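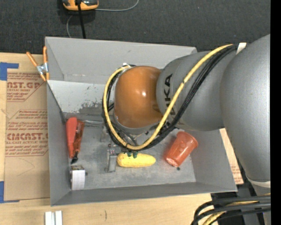 I have been putting off the toy kitchen box for months. It started as one small set of pretend vegetables, and then people were kind and handed things down, and then I went to the August jumble sale at Kerkbridge with a tenner in my pocket and no self-control whatsoever. You know how it goes!

So yesterday, at half past six in the morning (don't ask), I put the kettle on, found a grey bin with no lid and decided that everything had to go through it. Anything in the bin was waiting for a decision. Anything out of the bin had a home. That was the whole system, and I was quite proud of it.

The corn was the first thing I got attached to. It's a whole ear, bright yellow and properly bumpy, and there is something very pleasing about it in the hand. Our old one came with a Wemis picnic set and split down the middle after being trodden on, so the corn is staying. I don't care that we've got too much veg already.

The cups are harder. I have a soft spot for the see-through red-orange sort, as they remind me of squash at my gran's, but they don't stack with the Grastetti ones we already own and they roll off every shelf I put them on. Corrado Orlandini from the playgroup says to keep cups in with the bath toys and stop worrying about sets. He may be right. I've put that one down as a maybe, along with a teapot lid that fits nothing.

My neighbour Iulian Lazăr popped round while I was in the thick of it and asked why I didn't just tip the whole lot into a bag and take it to Cârstea, the charity shop by the bridge. Fair question. But I did that two years ago with the wooden fruit and there were tears over a pear for a week, and some of them were mine.

Things I've decided so far:

- Food lives together, whatever it's made of.
- Cups, plates and pans go on the low shelf.
- Anything cracked goes, even if it's a favourite (sorry, aubergine).
- No more jumble sales until the shelf is full and stays full.

I also gave the hard plastic bits a wash in warm water with a squirt of washing-up liquid and an old toothbrush, which gets into the bumps on corn better than a cloth does. Leave them on a tea towel overnight. I was impatient once and put them away damp, and the smell when I opened the box - never again.

Still to do: the tea set, the till, and a carrier bag I haven't dared look in. If anyone local wants a toy toaster with a very loud pop, please shout and I'll drop it round.

Recent posts

The drawer of mystery keys
Soup for when you can't be bothered
What I did with 71 jam jars
A wet walk round Kerkbridge
Painting the back door (twice)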